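Path inspection, Mamden lakeside section
Checked by: Beca Gethin
Date: 5 September 2022

1. Surface. Marked "good" last time. I'd say fair. Asphalt is sound as far as I walked, but 270 yards is a short sample to sign off on.
2. Left border. OK.
3. Right shoulder. Not OK. The form calls this "minor wear" and has done since March. I don't buy it. Measure it next visit.
4. Drainage. Not tested. A tick in this box means very little without heavy rain.

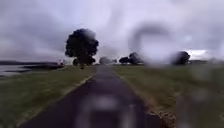 Mamden Paths and Grounds Team

5. Loose material. Gravel and earth along the right edge, spreading into a ragged fringe of small stones. Cledwyn Foulkes wants it raked back. We paid for that once already - I'd like to see a quote for a proper edge first.
6. Grass verges. Short on both sides. Pass.
7. Big tree by the path. Full canopy, but that tells us nothing about the limbs. Last report says "no concerns" and gives no name. Left open.
8. Water side. No change to the rating. I'm not convinced the rating was right.

Result: open to walkers, items 3 and 7 outstanding.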